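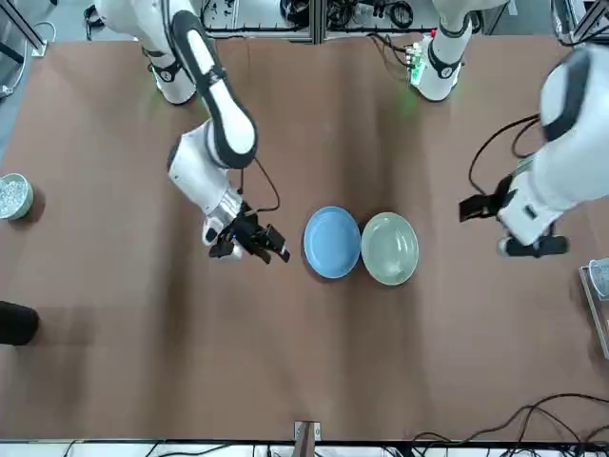
Adom Aryee asked me last week whether two arms simply means paying twice, and I promised to start with that. Short answer, no. The second arm on our quote came to well under double, since the table, the fitting day and the training are shared. What does double is the cabling, the spares and the grippers.

(Pause. Ask who in the room has a budget for next year already. Expect few hands.)

I love this part of the job, I really do. You get to sit down with a blank sheet and work out what a table-setting cell needs before anybody has sold you anything! Our tests use plates and flowers, the sort of thing you'd have at home, and the plates are where the money questions start. Go to the quotes.

Trondeck: arms and controller in one price, grippers extra.
Wuver: grippers in, delivery extra, 18 weeks' wait.
Adeyemi: dearest on paper, but spares are held in this country.

Say clearly that we went through 11 quotes in all and these were the three we could compare line by line.
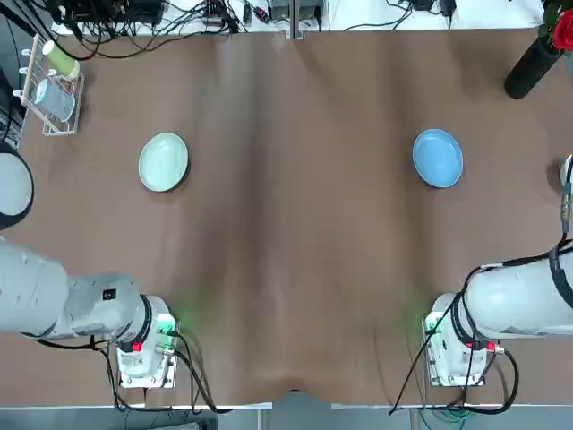 Somebody at the February session said you should buy the arms first and worry about the table afterwards. I'd do it the other way round. Measure reach on the floor with tape, put your plates and your rack where you want them, and see what both arms have to get to. A longer arm costs more every time, and a slightly narrower table costs you a saw cut.

Things people leave off the sheet:
Power supplies, and somewhere to put them.
Cable, always more than you think. We bought 107 metres and went back for more.
Lighting. Shiny plates throw the light back, so leave a bit for lamps and shades.
Crockery. It's cheap, so buy plenty – and buy two sizes.

(If running late, skip to the handout.)

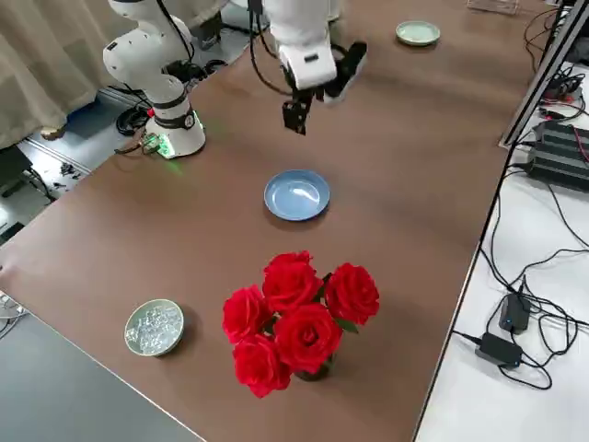
Usden Equipment Talks, Handout 4, page 18

Cameras next. Price a fixed one and one for each wrist, and get the brackets on the same order. Ours came separately and we lost a fortnight. Brackets, leads and mounts came to over £496, and I had put down nothing at all for them. So please, write it in now, even as a guess!

Ask the supplier what happens when a lead fails on a Friday. Good suppliers like that question.
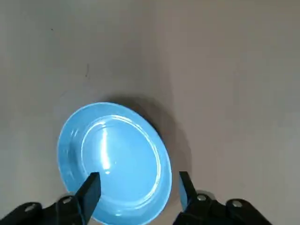 Grippers and fingers

Treat fingers like tyres. They wear, you swap them, and they need a line of their own in the running costs. Ask for the price of a pair and the price of the screws. Then ask how wide they open, and take your thickest plate rim along to the demo – I carry one in my bag.

Questions after this, then tea. Orders for the shared delivery close on 31st July, forms by the door.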